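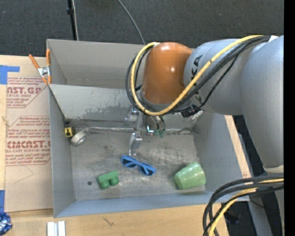 Week 5: How a show ends up on your screen (and why it leaves)

Reading for this week: the Zaugg chapter on license windows, plus the short Leitner piece on dubbing. Both are in the course folder. If you only have time for one, read Zaugg.

Last week we got as far as the broadcast side of things, so today is all streaming. I'm going to use the same made-for-TV anime the whole way through, Ostlow, so you don't have to keep track of a dozen titles. Quick recap if you haven't watched any of it yet: a ferry pilot's daughter inherits a lighthouse that turns out to be the front door to a drowned city, and she has one summer to find out who keeps locking it from the inside. It ran for 52 episodes, and I love it to bits, so expect bias.

1. Who owns what

When people say a streaming service "has" a show, they nearly always mean it's renting it. The thing being rented is a bundle of rights, and you can slice that bundle in a lot of ways: by country, by language, by length of time, by whether anybody else is allowed to show it during the same period.

With Ostlow the rights sit with a group of companies that each put money in at the start. One of them is the lead, and that's who the services talk to. In our case the lead is Jodley, who also published the original comic. Jodley doesn't run a streaming service and doesn't want to, so it sells the rights on through an agent, Lastalport. (I'll say Lastalport a lot today. They're the middle person. Whenever you get lost, ask yourself what Lastalport would be paid for.)

Write this one down, it comes up on the quiz: territory, term, language, exclusivity. Those four are the skeleton of every deal we look at this term.

2. Territory

The reason your cousin abroad can see season 2 and you can't is usually dull. Somebody bought it for that country and somebody else bought it for yours, or nobody bought it for yours at all. A service will often take a cluster of countries that share a language, and then the small neighbor gets left out, or gets thrown in for free at the end of the negotiation.

Roswitha Zürcher, who is visiting us later in the term, has a nice way of drawing this. She makes a grid with countries down the side and months across the top, and colors in a square for each month the show can be watched. Try it with any title you like. You'll see stripes and holes, and the holes are where the interesting questions are. Was it pulled? Did the term run out and no one picked up the phone? Is a rival sitting on it?

For discussion: should a catalog page tell viewers the date a show is going away? Some do, in tiny print. I think it should be right under the title, but I know several of you disagree, so bring reasons.

3. Term

A term is just how long you get to show it. It doesn't have to start when the show goes up, and this trips everyone up! If the paper says April and the subtitles aren't finished until June, the service has lost two months it already paid for. So there's a lot of nagging about delivery dates, and you'll see it in the emails I've put in the folder.

Common things that happen at the end of a term:

- It gets renewed quietly and nobody watching ever notices.
- It moves to another service, sometimes with a gap in between.
- It comes back with only one audio track, because the dub was licensed separately.
- It drops off and stays off.

That third one happened to Ostlow. The first English dub was made by Dogbe for the original service, and when the series moved, the dub stayed behind. For a while you could only get it with subtitles. Fans were furious, and fair enough, since Domenica Moser's reading of the lighthouse keeper is a lot of people's whole memory of the show.

4. Language (dubs and subs)

I'm going to try very hard not to start the argument about which is better. What matters for us is that they're separate pieces of property with separate bills. Subtitles are cheaper and quicker. A dub needs a director, an adapted script, a cast, studio time and a mix, and it has to fit mouths that were drawn for other words.

Vinzenz Leitner's article has a great bit comparing the same 12 lines across both versions of episode 5. Look at what happens to the grandmother's jokes – the subtitles explain them and the dub swaps them for different ones. Neither is a mistake. Have a go at the last line yourself before you read what he says.

5. Exclusivity

Exclusive means no one else in that territory gets it during the term. It costs more, obviously, and a service will pay when it thinks a title will bring people in the door. Older series are more often shared around, which is why you sometimes find the same creaky vampire comedy on every app you open.

Watch out for the word "original" too. It can mean the service paid to have the show made, or it can mean the service was first to carry it in your country. The badge on the thumbnail looks the same either way.

For next time

Pick one animated series that isn't Ostlow and do the Zürcher grid for two countries. A page is plenty. Note where you got your information, and if a source is a fan wiki that's fine, just say so. Reto Grabner is running the help hour at 5 in the usual room, and he has spare copies of the Zaugg chapter if the scan is too blurry for you.

Episodes 1 and 2 of Ostlow are on reserve at the library desk, subtitled version only.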